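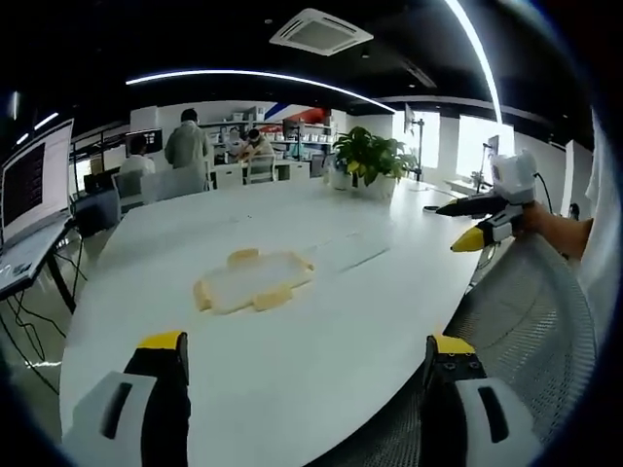 Lolberg Collector's Edition - Blu-ray and 4K two-disc set

The second film in the Adevico series comes to disc in April, with the theatrical cut and the longer festival cut in one case. Yesenia Mosquera directs and also plays the harbour pilot, Apaza. The festival cut runs 11 minutes longer and has not been sold before outside cinemas.

What's in the box
4K Ultra HD disc with both cuts
Blu-ray disc with the theatrical cut and all extras
70-page booklet with storyboards and a new essay by Adoración Goicoechea
Fold-out poster, printed both sides
Rigid slipcase, matt finish

Disc extras
Commentary by Yesenia Mosquera and the film's editor
Building the Harbour - a making-of feature on the flooded set
Six deleted scenes, two of them with unfinished effects
Teaser and both full trailers
Camera tests and costume tests, no sound

Picture and sound
The transfer was made from the finished digital master and approved by the director. Both cuts are shown in 2.39:1. Sound is English 5.1 or stereo, with English subtitles for the hard of hearing on the film and on the commentary. The deleted scenes have no subtitles.

Edition details
This pressing is limited to 1,618 copies. Of these, 1,321 are sold through this shop and the rest go to cinemas that showed the film. Some 200 of our copies come with a booklet signed by Goicoechea. Signed booklets are packed at random and we can't take requests for them.

The standard Blu-ray is a separate item - same Blu-ray disc, no booklet, poster or slipcase.

Region and playback
The Blu-ray is Region B. The 4K disc is region free but needs a 4K player and will not play in an ordinary Blu-ray machine. No digital code is included.

Orders and delivery
Limit of two per customer. Payment is taken when the order is placed. If you order this with other titles, everything will be held until the whole order is ready, so please order separately if you want the other titles sooner. Slipcases with small shelf marks are not replaced, but crushed or split ones are - write to us within 14 days of delivery with your order number.

Label: Bindico
Certificate: 15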